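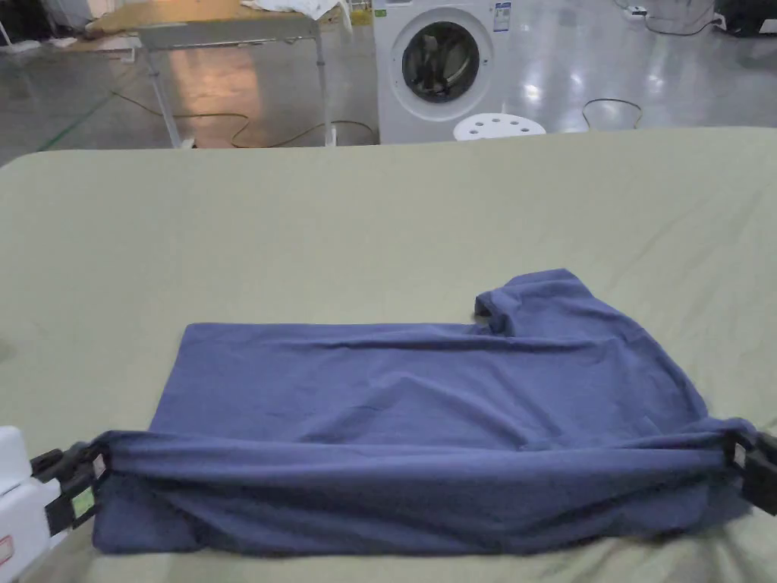

4. What the diaries say about putting clothes away

I came into this part of the project thinking the interesting stuff would be in the washing. Washing has machines and money and lines of people waiting with baskets, and you can put it on a schedule. So when I sat down with the Lastine diaries I had a whole coding sheet ready for wash days, and it took me most of September to admit that my diarists were hardly writing about wash days at all. They were writing about what came after: the clean pile on the chair, the clean pile on the other side of the bed, the clean pile that got moved so somebody could eat.

Some background for readers who skipped Section 2. We had 34 households in Predent keep a diary for 12 weeks, on paper, in whatever words they liked. Half lived in the Jutunard apartments, where the laundry room is in the basement, and the other half were in the row houses along Cavalcanti Street, where most people have a washer in the kitchen. Between them they gave us a little over 700 entries that mention clean clothes. I read every one of them twice (the handwriting in the Jutunard set is a project all its own!) and sorted them by who did the putting away and where the clothes sat in the meantime.

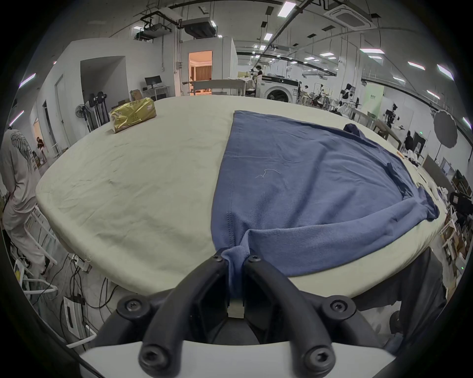

Marlene Mendonça
Research Associate, Household Time Project

4.1 The waiting place

Almost every home has one, and people in the same home don't always agree on what to call it. I started out coding for "chair" and had to give that up fast, as I kept running into ironing boards, a piano bench, the top of a dryer, and in one row house the whole guest bed. What these spots have in common is that a person has to walk past them. A diarist on Cavalcanti Street wrote, "I pass it nine times before I fold it, and by then half of it has been worn again." I'd love to say I found that surprising, but my own waiting place is the arm of the couch.

The apartments and the row houses do differ here, and in a direction I had backwards. I expected the smaller places to be quicker about putting things away. They were slower. My best reading is that a Jutunard load is a big load: if you have to carry it down to the basement and back, you save up, and then you come home with a mountain and no wish to deal with it. The row house people wash a little at a time, so their piles stay low and get dealt with while the kettle boils.

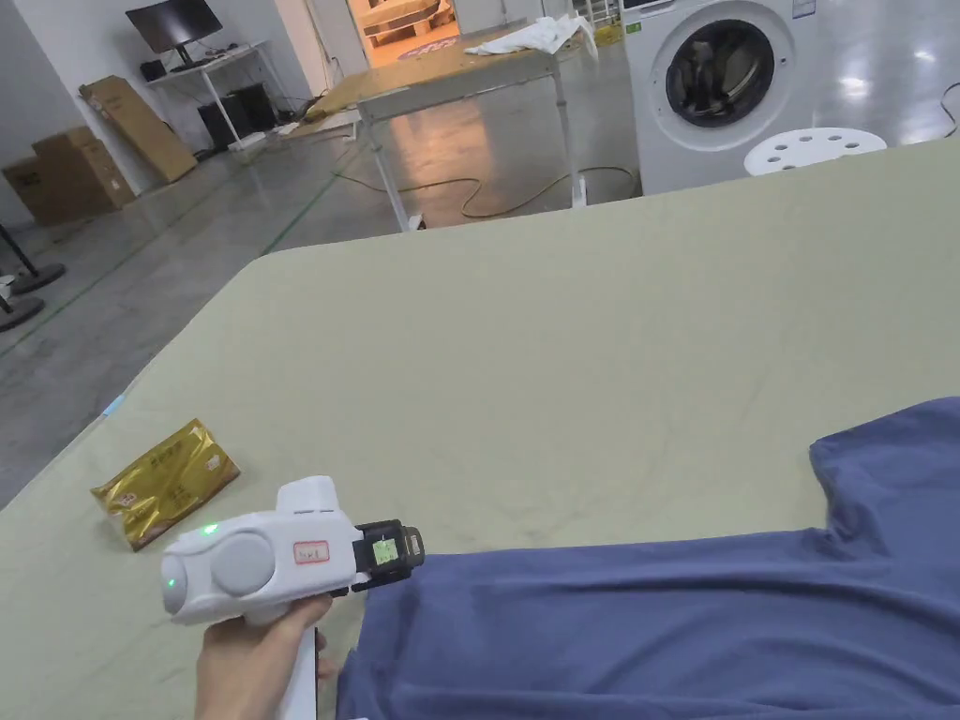
Figure 5. Blue T-shirt on a cloth-covered table.

4.2 Who finishes the job

We asked each household at the start who "does the laundry," and then I compared that answer with the diaries. In five homes the two matched all the way through. Everywhere else the named person started the load and somebody else, often a teenager hunting for one particular shirt, ended up breaking into the pile and finishing part of it. I coded these as partial finishes, a clumsy term I never managed to improve on. They rarely got any credit in the diary. Folding a stack of towels gets written down, while pulling out your own socks and dumping the rest back on the chair mostly shows up as a complaint from someone else.

I'd be careful with all of this for single-person homes. We had too few of them, and two stopped writing before the halfway point, so I leave them out of the comparison in 4.3 and come back to them with the follow-up interviews in Section 6.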